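Snack carton

A snack carton is a shipping box of corrugated cardboard in which individually wrapped snack foods are packed for sale by weight or by the case. The carton protects the wrappers in transit, carries the statutory information for the whole consignment and, in many homes and workplaces, remains in use as the container from which the snacks are eaten.

Construction

Most snack cartons are of the regular slotted type, with four flaps at the top and four at the base. The flaps are folded inwards and sealed with pressure-sensitive tape, commonly brown or clear. Single-wall board is usual for contents of up to a few kilograms. Heavier cases, and those intended for sea freight, are made from double-wall board. The top panel is the part most liable to crushing, as it bears the load when cartons are stacked.

Printing is generally limited to one or two colours. A band along the foot of the side panels often carries the brand mark and the net quantity, so that both can be read while the carton stands on a shelf. On cartons printed in Chinese the quantity follows the characters 净含量 ("net content") and is given in grams (克) or kilograms (千克). 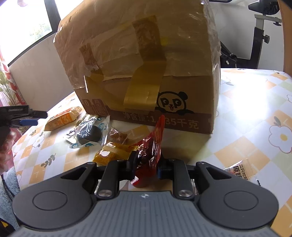

Net content refers to the food alone and excludes the carton, any inner tray and the wrappers. Where a carton holds wrapped pieces of varying size, the producer may declare the total weight without stating the number of pieces.

Inner wrappers

The wrappers are usually of plastic film, which may be clear, tinted or metallised. Each is closed by a crimped seal at either end and is opened by tearing across the top. Once torn, it cannot be closed again satisfactorily, and the contents are intended to be eaten at one sitting.

Domestic use and disposal

In a study of household packaging in Mestalthorpe, Jinfeng Shi recorded 166 opened snack cartons, of which 24 held empty wrappers together with uneaten stock. Nathalie Hiebert, writing on the same district, noted that cartons were most often kept on the dining table, where a wipeable plastic cloth was preferred.

Clean corrugated board is widely accepted for recycling. Tape and film should be removed where practicable and the carton flattened. Wrappers are collected separately, if at all, and should not be left inside the box.

See also: Corrugated board; Packing tape; Net weight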